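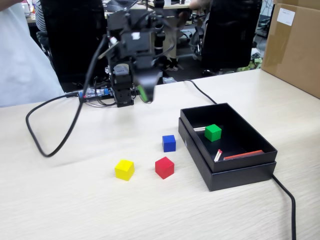

Red, yellow and blue cubes, black box on the right

Storage for the little cubes?
Posted August 6, 2020

plellmom: I keep my small wooden cubes in a black cardboard box, the kind with a separate lid. I stick the lid under the tray while the box is open so it doesn't wander off. Works fine on the table, but the corners on my last one gave out in June. What do you all use?

Emow18: Same trick with the lid here! Mine is a shoebox though, and it has held up for 2 years. Glue a strip of card inside each corner before it starts to split.

tableside: I'd skip cardboard. Get a tin. I bought one from Sjöberg and it's been dropped plenty.

plellmom: Tins are so loud – 80 cubes going into one at bedtime, no thanks.

tableside: Felt in the bottom. Problem solved.

Emow18: Felt sheds all over everything, I tried it. Cardboard is quiet and you can swap it out for nothing.

starnau_attic: Love that red, by the way. Are they painted or stained? My Starnau set is painted and the edges chip if they rattle around loose, so I'm kind of with the cardboard crowd.

plellmom: Painted, I think? They came in a mixed bag from Plellton, no leaflet. Going to try the corner strips tonight.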